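About Figueroa Street Fellowship
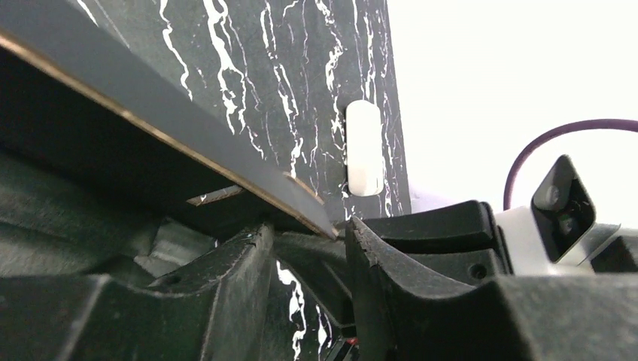
Dark gray panel with a copper-tan edge.

Most church "about us" pages read like they were written by the same person, and we have our doubts about that person. Every congregation is warm. Every congregation is growing. We have visited some of them. So we asked two of our own people to write this one, and told them to leave out anything they couldn't stand behind.

Who we are

We are a small, independent Protestant congregation. We began as a Bible study in the break room at Gritamwood, a furniture outlet that has since closed, and we held our first Sunday service in April of the following year. There were 8 people there and two of them were lost. One of the two is still a member.

We do not belong to a denomination. Some of us think that is a strength. Evaristo Ayala, who has taught the adult class longer than anyone, thinks it mostly means we have to write our own bylaws, and he has read them.

What we believe

The Apostles' Creed, without edits. Past that point you will find disagreement in the pews about baptism, about the end times, and about whether the second hymnal was a good purchase. We have been suspicious of long statements of faith ever since we tried writing one. The draft ran to 3,468 words and people were still asking what we meant by "historic."

Our pastor

Yolotzin Valdovinos came to us after nine years as a hospital chaplain. She was not our first choice, and she likes that told, as she had turned us down once already. She preaches for twenty minutes. She does not do healings, does not predict elections, and will not tell you that God wants you to have a better car. If you want to argue with a sermon, she keeps Thursday afternoons open for it.

Money

The church has no mortgage and no building fund. We rent our hall from Narneteck and pay $900 a month. The books are open to anyone who asks, member or visitor, and you don't have to say why. We have never asked for a pledge card. We have read the studies that say we should, and we weren't convinced by those either.

Numbers

We get asked how big we are. The hall holds 100. It is full at Easter and it is not full in July. Attendance figures from churches should be treated with caution, ours included. Children get counted twice when they change rooms.

Visiting

Sunday service is at 10:30. Adult class is at 9:15, with coffee that we make no claims for. Wear what you have. You won't be asked to stand up and introduce yourself, and no one will come by your house afterward. If you leave an email address, Pastor Valdovinos will write to you once.

Page last revised Wednesday, June 29, 2022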